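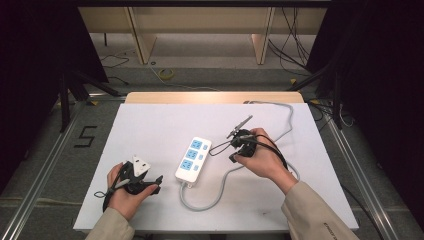

3.2 Cell layout and daily upkeep

The Ikindale cell is a floor area bounded on the left and right by metal rails, with a light wooden table as the work surface. A white rectangular board is laid on the table and carries everything the operator handles during a session. Black tripod stands are placed in the far corners against dark curtains, and the number of the cell is marked on the gray carpet in black tape. A second desk at the back is outside the working area. Nothing used in a task is stored on it.

Demonstrations are recorded with 2 hand-held grippers, one per hand. The operator holds each gripper directly and the object is touched only by the jaws, so that the contact seen in the data is the contact a robot fitted with the same jaws would make. Figure 2 shows the plug task with both grippers in use. The left gripper clamps a white three-prong plug, the right one has a small gray plug, and the power strip lies diagonally on the board between the hands. The strip has three blue socket panels, each paired with its own light-blue switch. We left its position free within the board: operators set it down at a new angle before each demonstration, and the angle was not logged.

Setting up the cell follows a fixed order. The board is placed first and squared to the near edge of the table. The grippers are then opened and closed fully 20 times while the opening signal is watched for drift or dropouts. A gripper that fails this check is swapped before any data are taken, and the check is repeated on the replacement. Clock offset between the two sides is measured last, by tapping the closed jaws together once at the start of the recording and once at the end. Sessions in which the two taps disagreed were kept, but the offset was interpolated between them.

Cable routing caused more trouble than the grippers. In the first weeks the cord of the power strip was taped to the board, which kept it out of the way but also stiffened the strip against small pushes and made insertion easier than it should be. The tape was removed in March. The cord is now left loose on the board, and the operator is asked to keep it from passing under either wrist. The gripper cables are a separate matter. Each needs enough slack for the wrist to turn through its full range, and a cable that is too short pulls the jaws off axis near the end of an insertion — an error that is hard to see on playback and shows up mainly as a slow rotation of the plug after contact.

Jaw wear was the main maintenance item. Metal plug pins mark the contact faces, and a marked face lets the plug turn in the grip when the pins meet the socket. We inspect the faces under a hand lamp at the end of each day and wipe them with a dry cloth. Solvent was tried early on and dropped after the faces became slick. Jaws are replaced in pairs every 500 grasps, whether or not wear is visible. Replacing a single jaw was found to shift the closing plane enough to need a new calibration, while a matched pair from the same Virnuvix batch usually did not.

Faults were entered in a paper log kept by Leidy Tamayo and Tumaini Okoth and copied into the session record weekly. Most entries concern a connector worked loose at the gripper end. The fix is to unplug it, inspect the contacts, reseat it and repeat the opening check. If the fault comes back in the same session, the recording is stopped and the side is taken out of service until the cable has been replaced. One longer stoppage was traced to a cracked strain relief, repaired by Despina Roman with a printed sleeve that has since been fitted to every unit.

The final set for this task holds 502 demonstrations. Those in which the plug slipped and was regrasped are included and flagged — we judged the regrasp to be useful behavior. Demonstrations in which a bare hand touched the plug or the strip after the start tap were removed. The same upkeep schedule was used for the remaining tasks, with one change to the jaw interval described in Section 3.4.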